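Zarton Solid-Top Worktable, Series 6

The Series 6 is a fixed-height table for offices, reading rooms and training centers. Each unit is shipped flat, with eight bolts and one hex key.

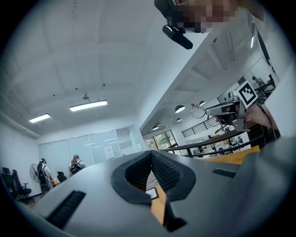 The frame is powder-coated steel and is rated for an evenly spread load of 131 kg. Leveling feet are supplied. Extension panels from the Samik range may be fitted at either end.

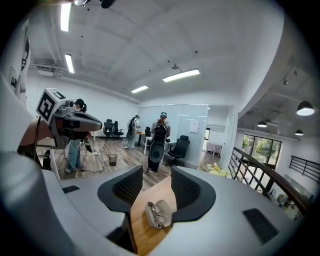
Tops should be wiped weekly with a soft, damp cloth. Abrasive pads and solvent cleaners will void the finish warranty. Light wooden tops show scratches less readily than dark ones, but wire-framed glasses should still be kept on a fabric case when set down. Replacement tops are available through the Sindura parts desk.

Trade inquiries: Chiharu Fukuda, Contract Sales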